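Drendberg Robotics Open Day

The Drendberg Robotics Open Day is a public visiting day held at the Drendberg workshops, a group of former tram sheds on the north side of the town. It is run by the Wosia laboratory, which carries out work on robot arms for use in homes, kitchens and small offices. The open day is free, and visitors are taken round in small groups. The best documented of the open days is the third, held on Apr 12, 2019, and most of this article deals with that occasion.

Background

The Wosia laboratory was set up by Themis Tzanetos and Magdy Kamel, who had both worked on packing machinery before turning to household robots. Its early work was on the opening and closing of things: doors, lids, drawers and cupboards. Tzanetos held that a robot which could not reliably open a drawer would be of little use in a house, however well it did other things, and drawers have remained a large part of the laboratory's work.

The first open day was a small affair for local schools. It took place in a single room and consisted of a talk by Kamel and a showing of an older arm, known in the laboratory as Bunting, which stacked wooden blocks. The second was opened to the general public but was shortened when the heating failed. Planning for the third began in January, when Kavitha Rodrigues took over the arrangements. She replaced the long opening talk with a short welcome and gave most of the time to working demonstrations.

Layout and programme

Visitors came in by the yard door, signed the book and waited in the old ticket office until a group of 20 had gathered. The signing book gives a total of 102 visitors, not counting children under school age. Each group then went to 3 stations in turn:

Station 1 – the arm bench, where visitors could guide an unpowered arm by hand and feel how each joint moved.
Station 2 – the tidying demonstration, in which an arm worked at a cabinet with drawers.
Station 3 – the control desk, where the program used for the second station was shown and explained.

Each group spent around 20 minutes at the tidying demonstration, longer than at either of the others. Rodrigues later wrote in the laboratory newsletter that the order had been a mistake, as people asked questions at the second station that could only be answered at the third. At later open days the control desk has come first.

The tidying demonstration

The tidying demonstration was prepared by Duangjai Rojanasak and Orathai Somboon. Its purpose was to show a robot dealing with ordinary items of the sort left on a worktop after lunch. The items were to be picked up one at a time and put either in a drawer or in another agreed place. The program was called Trora, a name that was also used loosely for the demonstration as a whole.

A run was started by Somboon from the control desk. The arm first opened a drawer by its handle, then moved back a short way and waited. Rojanasak, standing with the visitors, would then ask someone in the group to choose the first item. The choice was typed in and the arm set off. If it failed to take hold of the item it was allowed to try again, and if it failed a second time the item was left and the next one chosen.

Items were changed between groups. Fruit, drinks containers and light tableware were used throughout the day, and they were set out by hand in a loose row so that no two runs began in quite the same way. Rojanasak's notes give the following remarks on the kinds of item used:

Fruit. Oranges gave little trouble if the arm came straight down on them. Approached from the side they tended to roll. Apples were tried in rehearsal and dropped from the programme because they bruised.

Bottles. A bottle standing up was easier than one lying down. When a bottle lay at an angle the gripper had to be turned to match it, and this took several seconds, during which visitors often thought the machine had stopped.

Cans. An undamaged can was handled well. A crushed one was much harder, as no two were crushed alike and the program could not rely on a known shape. These were the items most often asked for by visitors.

Bowls. Shallow bowls had to be held by the rim. Paper ones bent if gripped firmly, and the closing force was lowered after the first group.

In all, 69 attempts to pick up an item were recorded. The laboratory did not publish a success rate, as some items had been moved by hand during the runs and the figures could not be compared fairly. Kamel's view was that a demonstration for the public and a proper test were different things and should be kept apart.

Safety arrangements

Visitors stood behind a line of tape on the floor. A stop button was kept within reach of the person leading the station, and a second was fixed to the control desk. The arm was run at reduced speed all day. Rojanasak stopped it once, when a child's scarf was dropped over the line, and the run was begun again from the start.

At the arm bench no such line was used. The arm there had its power disconnected and was held up by a spring support, so that it could be pushed about freely.

Reception

The local paper gave the event a short notice and praised the patience of the staff. Comments left in the signing book were mostly favourable, though a number of visitors found the arm slow. Several asked why it did not close the drawer at the end of a run. Closing had been part of the program in rehearsal, but was left out on the day to save time between groups, and Somboon closed the drawer by hand.

There was some complaint about the waiting room, which was cold and had few seats. One visitor wrote that the third station was the only part worth the journey and should have been given an hour to itself.

Later open days

The tidying demonstration was kept for the following open day with some changes. The closing of the drawer was put back, and a screen was added beside the station so that visitors could see which step the program had reached. Somboon moved to the control desk full time, and Rojanasak wrote a short printed guide, Drawers and Handles, copies of which are held at the Drendberg town library.

Bunting was brought out of store for the same occasion and placed at the arm bench. It is no longer powered, and two of its original joints have been replaced with plain metal pins.

See also

Household robots
Robot grippers
Drendberg tram sheds

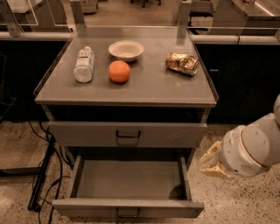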